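**Stundavance Food Club, minutes, Fri 10 July** 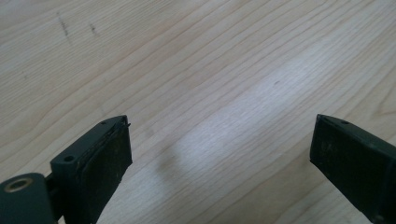

*Pale wood at Stundavance.*

Present: Talha Baloch (chair and notes), Idik, Bajwa, Moira, Pen, Graham, plus two new faces, Ottoline and Dev. Welcome both! Apologies from Sunniva.

**1. Last minutes**

Agreed, with one correction: the barley in Pen's soup was pot barley, which takes longer. Anyone who copied down the pearl timings should add twenty minutes.

**2. Red lentils versus everything else**

This took up most of the first hour and was well worth it. Bajwa had cooked four pulses the same way (onion, cumin, a bay leaf, plain water) so we could taste them side by side. Green lentils held their shape best and the little brown ones had by far the deepest flavour, almost mushroomy. Graham, who has been rude about lentils since March, had three helpings of the brown.

Points people wanted written down:

- Salt the water at the start. We tried both and the late-salted pot tasted flat.
- 500 g dried fed all of us with a tub left over.
- A squeeze of lemon right at the end, off the heat, lifts the whole thing.
- Split peas need a soak if your water is hard. Moira disagrees and will bring a pot of unsoaked to prove it.

Dev asked about tinned. General feeling was that tinned are lovely for salads and a bit soft for anything stewed.

**3. Sprouting**

Idik has been sprouting mung beans in jam jars and brought three days' worth, wonderfully crunchy! Rinse morning and night, drain properly, keep them out of direct sun. She gives them a quick blanch before serving and asked that we all do the same for club meals. Agreed.

Pen's fenugreek went slimy and has been composted. She will try again with a muslin top and less water.

**4. Bulk order**

Fadex have sent the new list. Oats and brown rice are the same price as before, tahini is up, and there is now a buckwheat flour that several of us are very keen on (pancakes!). Order comes to 70 kg between us if everyone sticks to what they put down tonight. Changes to Talha before the weekend, please. Order number is 3296, so quote that if you ring them.

Graham to collect. Bring your own tubs, the paper sacks split last time and we were finding millet for weeks.

**5. Recipe sheets**

Ottoline offered to type up the handwritten ones, which is brilliant news. We agreed on grams throughout, with spoons for spices. Bajwa's dal goes in first, then the beetroot and walnut spread, then the seeded crackers once Moira remembers how much oil she used.

**6. Any other business**

- The big steamer lid is missing. Please check your cupboards.
- Dev can get hold of spare rhubarb crowns, names to him.
- Sunniva sent a message asking for a fermenting evening. Huge enthusiasm for this. Idik and Pen will work out jars and cabbages.

**Actions**

| Who | What |
|---|---|
| Talha | Send order to Fadex |
| Graham | Collect order |
| Ottoline | Type first three recipes |
| Moira | Unsoaked split peas, cracker oil |
| Idik, Pen | Plan fermenting evening |

Next time we are doing beans. Bring a favourite, cooked or dried, and a spoon.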